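Twin packs or single bottles on the middle shelf?
Posted in: Shop Floor

plosix
I keep the drinks shelves in a small grocery and I have a question about the one liter teas. Until July we sold them only as twin packs in plastic film. Now my manager wants single bottles too, on the same gray metal shelving. We have 72 packs in the back room. Do you open packs for this, or order singles separately? The twin packs I mean are like this one, iced black tea, two bottles together.
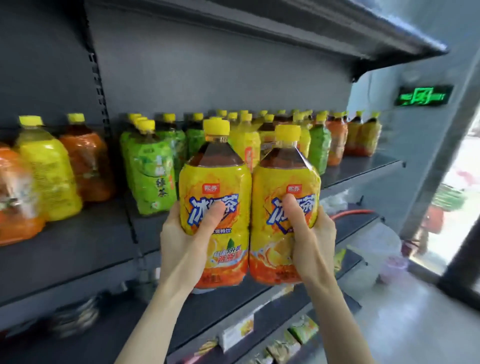 Mokent Retail Forum / Shop Floor Team: Drinks and Dry Goods

avisari_k
Do not open them. The pack has its own price, and the label on those says it is a value pack of two. If a customer sees one bottle from it alone, he will ask at the register where is the other one. I had this discussion too many times.

ackroyd
I disagree with avisari_k. We open them every Wednesday and there is no problem, if the single bottle has a barcode which your register knows. Check this first. Cut the film at the bottom and not near the caps, so you don't scratch the labels.

avisari_k
And when the supplier wants to take back unsold packs? He will not accept loose bottles. Mine refused.

ackroyd
Mine never takes anything back, so for me it is the same.

plosix
Thank you both. The barcode works, I tried it before lunch. My second problem is the order in the row. Customers pull a bottle from the back and put it down in another place.

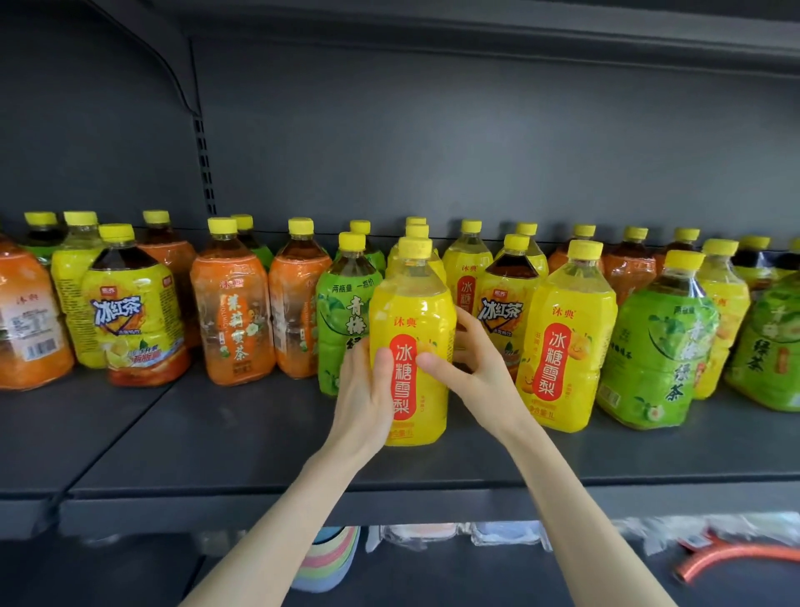

mokent_evening
Mixed flavors are a bigger problem for me than the packs. When every row has only one drink, you can see quickly what is missing, and filling takes me half the time. Your rock sugar pear is good, it has more yellow bottles standing behind it. But on the left you have black tea, jasmine honey tea and green plum all near each other, with other labels behind them, and there I would start. Take everything out from that part, wipe the shelf, and give each flavor its own line from front to back.

ackroyd
Agree with this. Put the labels to the front also, one of the orange ones is showing its side.

avisari_k
One line for each flavor is nice if you have the width. I don't have it, so I keep two flavors in one line, the slow one behind. It is not beautiful but it sells.

plosix
I will try with one line each and write again after the weekend. The packs I leave closed for now, except 2 of them for a test.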